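Home | My Tickets | Knowledge Base | Forms | Contact

Ticket 3000-127
Subject: Stay application not showing on tenancy file, eviction date still live
Opened by: Sunita Lindgren, Skenddale Tenants' Legal Service
Assigned to: Cletus Whitlock, Gradgate support
Priority: Urgent
Status: Resolved, follow-up open

Opened 7 May 2021, 8:52 am

We lodged an application to stay a warrant of possession through the Gradgate portal last night. The portal gave us a lodgement receipt and took the filing fee waiver. This morning the file still shows "No pending applications" and the warrant is listed as ready for execution. The registry at Pemton says they can only act on what is in their queue, and it isn't in their queue. Our client is the respondent, surname Yazzie. The landlord's agent has told her the locks will be changed at 2 pm today.

I have tried logging out and back in, a different browser, and searching by receipt number as well as by file number. The receipt number returns nothing.

9:04 am, C. Whitlock
Picked up. Can you send the receipt PDF and tell me which form you selected at step 2? Please don't lodge again yet. A second lodgement on the same file can lock both.

9:11 am, S. Lindgren
Receipt attached. Form selected was "Application -- stay or suspend order". The supporting affidavit was uploaded as a separate document, 67 pages with annexures.

9:26 am, C. Whitlock
Found it. The application is in the system but is sitting in a holding folder with the code "annexure check". It was never released to Pemton. The affidavit went through, the cover form went through, and the job that joins them stopped partway. I can see error 127 against it, which means a page in the PDF couldn't be read by the converter. The receipt is issued before that step runs, so you would have had no warning.

Have phoned the Pemton registry and given them the receipt number so they know an application exists. They have made a note on the file but say a note does not stop the warrant.

9:40 am, C. Whitlock
Ran the converter by hand. It fails on annexure F, the rent ledger. Was that scanned or exported?

9:47 am, S. Lindgren
Exported from the agent's software and emailed to us. It has a password on it for editing. We can open and print it without the password.

9:51 am, C. Whitlock
That will be the cause. The converter treats an edit password the same as a locked file. Please print the ledger, scan it and send me the scan only. I will swap it in on our side so the lodgement time stays as last night. You will need to confirm in writing that the content is unchanged.

10:08 am, S. Lindgren
Scan attached. I confirm it is the same ledger, no changes to content.

10:19 am, C. Whitlock
Swapped and re-run, no errors. Application released to Pemton with the original lodgement time.

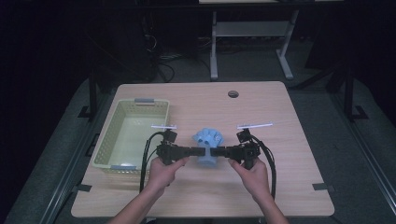

Please check that you can see it from your login, and that the warrant status has moved off "ready for execution". The status is set by registry staff, so it may lag behind the application itself.

10:33 am, S. Lindgren
Application is visible. Warrant still shows ready.

10:58 am, S. Lindgren
Registry has now changed it to "held pending hearing". The duty magistrate will hear the stay at noon by phone. I have sent the notice to the agent and to our client.

12:41 pm, S. Lindgren
Interim stay granted until the full hearing. The order is on the file and the agent has confirmed receipt by email. Happy for the urgent part to be closed.

I would like the other part kept open. A receipt that says "lodged" when the registry can't see the document is a serious problem for anyone with a same-day deadline. We had a similar one in November and were told it was our browser.

12:55 pm, C. Whitlock
Urgent part closed. Follow-up opened for two items: receipt wording, and a check for edit passwords at upload. I have linked your November ticket -- it has the same error code in the log, so the browser advice was wrong. Until the fix is in, please print and scan any password-protected annexure before lodging, and phone Pemton if the application isn't on the file within the hour.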